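Sellon Desk Rooms: data card

Version date: 6/5/18
Maintained by: Hugo Pastor
Checked by: Emmett Blackwood

What it covers

Sellon Desk Rooms is a set of 684 pictures of office workstations, with a text record for each one. The records list the furniture at the desk, what is stored under it, and the type of floor. We put it together for Himum, who needed a plain inventory of seating and floor storage before ordering new chairs.

The pictures come from 11 rooms in the Thibodeaux building. Orientation is left as delivered, so in many files the floor runs up the side. Rotate before viewing if that matters to you. 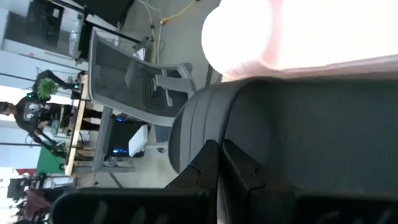

Mesh-back office chair by a desk with a light wooden edge; computer tower with a blue glow underneath.

Fields

room: number from 1 to 11
seat: mesh, padded, stool, none
desk_edge: light wood, dark wood, white, other
under_desk: free text, separated by semicolons
floor: color only

A computer tower under the desk goes in under_desk, along with any box in front of it. Do not guess what a closed box holds. If two chairs are close together, enter both under seat.

Known problems

Bright areas are washed out in a number of files. We left desk_edge blank in 15 records where the color could not be judged. People at the desks are not recorded in any field.

Planned

The Drisitz annex will be added in November, which should bring the set to 1,000 pictures. Send corrections to Hugo with the record number.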